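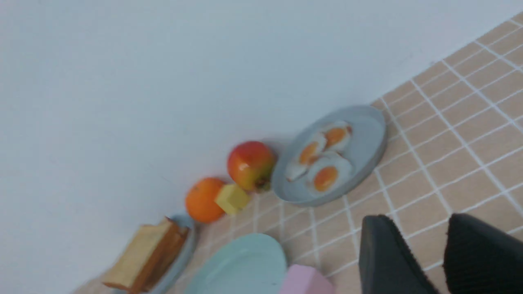

Deux mois que la cellule tourne et je n'avais encore rien écrit sur l'entretien de la pince. Je m'y mets, surtout pour moi, parce que j'oublie tout d'une fois sur l'autre.

Le bras est un Sturel d'occasion. La pince a deux doigts noirs, et celui de droite a une surface striée qui accroche bien les aliments en plastique. Le plan de travail est carrelé, petits carreaux beiges et joints blancs. Je l'ai gardé tel quel. Les œufs au plat restent la pièce la plus pénible : le blanc est irrégulier, et quand ils se chevauchent dans l'assiette grise la pince en prend souvent deux.

En mars, les prises ont commencé à rater. Le compteur du contrôleur affichait 2192 cycles. J'ai d'abord accusé la caméra du poignet et refait la calibration pour rien. Flor Huamán m'a dit de regarder les patins, et elle avait raison : un film gras au fond des stries.

Ce que je fais maintenant tous les 100 cycles :

Bras en position de repos, air coupé, non, pas d'air sur celle-ci – je confonds avec l'ancienne. Alimentation coupée, donc. Brosse souple dans les stries, puis chiffon et alcool. Je laisse sécher 30 minutes.

Ensuite ouverture et fermeture à vide, vitesse lente. Si les doigts ne se touchent pas bien à plat, je desserre les deux vis du doigt gauche, je ferme la pince et je resserre.

Tous les 2000 cycles, je démonte les doigts et je graisse la glissière. J'utilise la Prisix en tube, très peu. La première fois j'en avais trop mis et il y en avait jusque sur la pomme.

Pour le câble de la caméra, j'ai remplacé le collier par une bande Urnby. Il faut laisser du mou au niveau du poignet, sinon il tire en fin de rotation.

Reste le jeu sur l'axe 5. J'ai commandé une courroie chez Salazar, je referai la calibration quand elle sera montée.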